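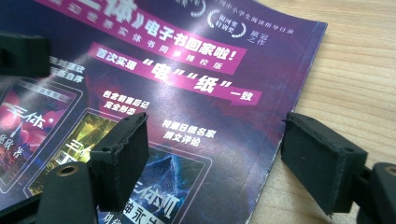 Stadtbücherei Rumholm | Abteilung Musik und Medien | Kinderseiten

Wer bekommt eigentlich das Geld, wenn ich ein Lied streame?

Du tippst auf das kleine Dreieck, und die Musik geht los. Du hast nichts bezahlt, jedenfalls nicht in diesem Moment. Die Band hat aber Monate an dem Lied gesessen, und auch Schlagzeuger essen gern zu Abend. Irgendwo muss also Geld unterwegs sein. Wir gehen ihm mal hinterher.

Erst einmal: Woher kommt das Geld überhaupt?

Aus zwei Töpfen. In den ersten Topf kommen die Abos. Ein Abo ist ein Vertrag: Jeden Monat wird Geld vom Konto abgebucht, und dafür darf man Musik hören, so viel man will. Meistens ist es das Konto eines Erwachsenen. Das erkennst du daran, dass der Erwachsene beim Blick auf den Kontoauszug seufzt.

In den zweiten Topf kommt die Werbung. Wenn zwischen zwei Liedern plötzlich eine sehr fröhliche Stimme von Joghurt erzählt, dann hat die Joghurtfirma dafür bezahlt. Du bezahlst in diesem Fall auch, nämlich mit deiner Aufmerksamkeit. Ob der Joghurt das wert ist, musst du selbst wissen.

Und was ist ein Stream?

Früher kaufte man eine Schallplatte oder eine CD. Die gehörte einem dann. Man konnte sie verleihen, zerkratzen oder unter dem Bett vergessen. Beim Streamen gehört dir das Lied nicht. Du leihst es dir für die Dauer des Hörens, und zwar über das Internet, Häppchen für Häppchen. Jedes Mal, wenn du ein Lied lange genug anhörst, macht der Streamingdienst einen Strich auf einer sehr langen Liste. Wer nach ein paar Sekunden weiterdrückt, erzeugt meist keinen Strich. Die Band geht leer aus und ist vermutlich auch ein bisschen beleidigt.

Wir rechnen das mal durch

Nehmen wir die Band Farnov. Farnov besteht aus vier Leuten, einem Kleinbus und einem Lied, das »Nasse Socken« heißt. Das Lied steht beim Streamingdienst Lục. (Das spricht man ungefähr wie »Luck«, nur kürzer und mit tiefer Stimme.)

Lục zahlt für 1000 Streams 2 Euro. Du hast richtig gelesen, da fehlt keine Null.

Jetzt stell dir vor, du findest »Nasse Socken« so großartig, dass du es in den Sommerferien 498-mal hörst. Deine Familie kann inzwischen mitsingen und möchte das nicht mehr. Für diese ganze Mühe kommt bei Lục nicht einmal ein Euro zusammen. Dafür bekommt man in der Eisdiele ein freundliches Kopfschütteln.

Der knappe Euro muss jetzt auch noch geteilt werden. Einen Teil behält das Label. Das ist die Firma, die sich darum kümmert, dass das Lied aufgenommen wird und die Leute davon erfahren. Ein anderer Teil geht an die Menschen, die das Lied geschrieben haben, denn wer singt und wer schreibt, das sind oft verschiedene Personen. Was übrig bleibt, teilt sich die Band. Angenommen, es sind noch 43 Cent. Geteilt durch vier sind das nicht ganz 11 Cent für jeden, und um die Reste wird im Kleinbus gestritten.

Ist das gerecht?

Darüber streiten Erwachsene schon länger, als du auf der Welt bist. Die Streamingdienste sagen: Bei uns kann jede Band auf der ganzen Welt gehört werden, auch eine aus Rumholm mit einem Lied über Socken. Viele Bands sagen: Schön, aber davon wird der Bus nicht repariert.

Gestritten wird auch darüber, wie man die Töpfe verteilt. Bei vielen Diensten wandert alles Geld in einen großen Topf. Wer die meisten Striche auf der Liste hat, bekommt das größte Stück. Wenn du also nur Farnov hörst, landet trotzdem ein Teil eures Abogeldes bei einem Weltstar, den du gar nicht leiden kannst. Es gibt auch die andere Möglichkeit: Euer Abogeld geht nur an die Bands, die ihr wirklich hört. Das klingt einfach. Ausgerechnet wird es dann aber für jeden Haushalt einzeln, und man muss sich vorher einigen, wer dabei gewinnt und wer verliert. Das Einigen dauert.

Warum machen Bands das dann überhaupt mit?

Weil dort die Leute sind. Wer nicht beim Streaming zu finden ist, den findet mancher gar nicht mehr. Das eigentliche Geld verdienen viele Bands woanders: mit Konzerten, mit T-Shirts, mit Noten und mit Musik für Filme oder Spiele. An einem T-Shirt bleibt oft mehr hängen als an sehr, sehr viel Hören. Deshalb steht nach dem Konzert so oft ein Tisch neben dem Ausgang, und deshalb lächelt der Bassist dahinter so ausdauernd.

Manche Musikerinnen und Musiker sparen auch bei der Aufnahme. Früher musste man dafür ein Studio mieten, mit dicken Türen und jemandem, der an Reglern dreht. Heute geht vieles zu Hause mit einem Programm wie Taltari. »Nasse Socken« besteht darin aus mehr als 43 Tonspuren, also einzelnen Aufnahmen, die übereinanderliegen wie die Schichten in einer Lasagne. Eine davon ist ein Wasserhahn. Er hat kein Geld verlangt.

Was kannst du tun, wenn du eine Band magst?

Geh zu einem Konzert, falls sie in deiner Nähe spielt und jemand mitkommt. Kauf ein Album, wenn dein Taschengeld das mitmacht. Erzähl anderen davon — das kostet gar nichts und hilft ziemlich viel. Und hör die Lieder bis zum Ende, wenigstens ab und zu. Manchmal kommt das Beste erst nach dem zweiten Refrain.

Das Lied nachts in Dauerschleife laufen zu lassen, bringt übrigens wenig. Viele Dienste merken, wenn jemand ohne Pause dasselbe hört, und streichen die Striche wieder. Außerdem ist am Morgen der Akku leer.

Kleine Wörterkiste

Abo: kurz für Abonnement. Man zahlt regelmäßig, bis man kündigt. Das Kündigen vergisst man gern, und damit rechnen die Anbieter.

Label: Firma, die Musik herausbringt. Ausgesprochen »Läibel«.

Refrain: der Teil, der immer wiederkommt und den du beim Zähneputzen nicht loswirst.

Tonspur: eine einzelne Aufnahme, zum Beispiel nur die Gitarre oder eben nur der Wasserhahn.

CDs und Noten für Kinder stehen bei uns im Erdgeschoss, gleich hinter den Hörspielen. Zum Anhören gibt es dort auch Kopfhörer. Im September ist die Musikecke jeweils ab 14 Uhr geöffnet.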